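Re-teaching the plate cell

I spent most of Sunday on the simulated copy of our plate handling cell, the one we call Lacerda. Cleiton Vasconcelos had shifted some of the nests on the mat in the model, so every taught position needed looking at again before I could let the program loose on it.

I keep one view of the whole table and one from the wrist open together. The arm is the CRX-5iA and the gripper views look out past the fingers. 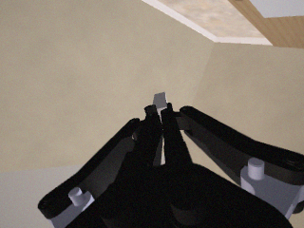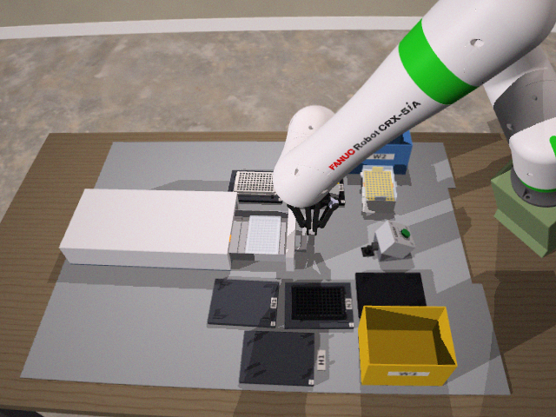
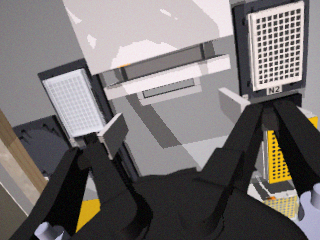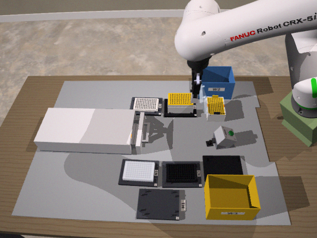
What I changed

I re-taught 4 positions and dropped the approach speed to 50 mm/s for the last bit of each move. The instrument tray was the fiddly one - the fingers have to come in square or the plate tips. I also raised the travel height over the tip racks.

The full run now takes 820 seconds, slower than before, but I can live with that. Dalva Peixoto wants the bin labels checked against the program next, and I still have the N2 nest to do again.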